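Equipment Planning for a Second Kitchen Manipulation Station
Final Report, Student Project Group 2
Prepared by Princess Magbanua and Edgardo Cruzado
Project supervisor: Erlinda Bañez

Summary

This report sets out an equipment plan for a second robot station in the Dernley teaching laboratory. The existing station is shared by three course sections and one thesis group, and it is booked on most weekdays from morning until early evening. The project group was asked to determine what a second station would require, which items should be bought new, and in what order the purchases should be placed. The group recommends a staged purchase over two terms, with the arm and gripper ordered first and the counter fittings last.

1. Background

The laboratory's first station was put together over several years. Parts of it were bought through the department, parts were passed on from finished thesis projects, and a good share of the small household items were brought in by students. As a result there is no single list of what the station contains or what it would cost to replace. When the department asked for a budget estimate in July, the request could not be answered with any confidence.

The project group therefore took the existing station as its starting point and worked backward from the tasks that are taught there. These are picking up soft objects, placing objects in bowls and trays, and sorting mixed items on a counter. No task in the present course plan calls for running water or a working burner, and neither was considered.

2. Method

The work was carried out in two parts. In the first part, the group reviewed the course handouts and noted every item that a task refers to by name. In the second part, the group interviewed the people who use or support the station. Siriporn Yimyam, who schedules the laboratory, supplied the booking records. Charito Macaraeg of the purchasing office explained the approval steps and the rules for combining small orders.

Quotations for the arm were requested from two suppliers, Gomon and Layug. Both replied within the period allowed. The quotations are held by the purchasing office and are not reproduced in this report, as the suppliers asked that prices not be shared outside the department.

3. Findings on the Main Equipment

3.1 Arm and gripper

The arm is by far the largest item in the plan. Both suppliers offer a model with enough reach for a standard counter. The Gomon quotation includes a gripper and one set of spare fingers. The Layug quotation lists the gripper separately but offers a shorter delivery time. The group compared the two on total cost, delivery, and the effort of adapting the existing course software.

The Gomon arm was rated higher on the third point. Students already write their exercises against the Fandora control package, and the supplier confirmed that its arm can be driven from that package without a separate license. A change of software would mean rewriting the handouts for all three sections, and the group did not find anyone with time set aside for that work.

3.2 Cables and mounting

Cable routing was raised in every interview. Users reported that cables near the wrist limit how the arm can be turned when it works low over the counter. The plan therefore includes a cable guide and a set of longer leads. These are minor costs, but they must be ordered with the arm so that the supplier can fit them before delivery.

3.3 Counter and props

A kitchen setting places objects of very different size and stiffness close together, and the budget has to cover the objects as well as the machine that handles them.
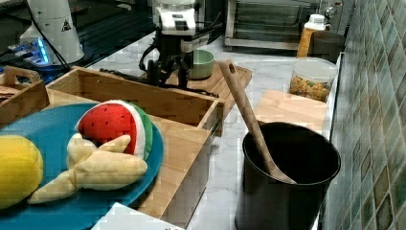
Figure 1. Robot arm and gripper over the counter, with plush food, wooden boxes, a pale green bowl and kitchen items in the work area.

Plush food is recommended for the first exercises. It yields when gripped, it does not spoil, and a dropped piece leaves nothing to clean up. Harder items such as bowls, cutting boards and utensil holders should be brought in at a later stage of the course, once students have shown that they can control the closing force of the gripper.

The group proposes an allowance of $195 for props. Of this amount, $50 is set aside for plush items and $50 for bowls, plates and trays. The remainder covers wooden boards, utensils, storage boxes and replacements during the first year. Small appliances are not included in the allowance. Where one is needed as background, the group suggests asking for a used unit from the department's surplus store.

4. Planning and Approval

Orders above the department's limit need two signatures and a written comparison of quotations. Ms. Macaraeg advised that the arm, gripper and cable parts be submitted as one order, so that they go through a single review. The props may be bought on the laboratory's own account and do not need separate approval - provided that receipts are handed in together.

The purchasing office reviews equipment requests every Friday. The group suggests that the main order be submitted early in the term, as nearly all delays reported by earlier projects arose between approval and delivery. The counter should be in place before the arm arrives. If it is not, the arm will have to be stored in its packaging, and the supplier's installation visit cannot go ahead.

5. Limits of This Study

The plan does not cover staff time. Ms. Yimyam noted that a second station would add to the work of checking equipment in and out, and this should be discussed before the order is signed. The group also did not study the cost of repairs beyond the warranty period. Neither supplier was able to give a firm figure for a replacement wrist joint.

6. Recommendations

The group recommends that the department accept the Gomon quotation, subject to written confirmation of the delivery date. The cable guide and longer leads should be added to that order. The props allowance should be released in the following term, after the arm has been installed and tested.

The group further recommends that an item list be kept for both stations and updated at the end of each term. A draft list has been given to Ms. Bañez with this report. It still lacks entries for the lower storage shelves, which were in use by the thesis group on the day of the review.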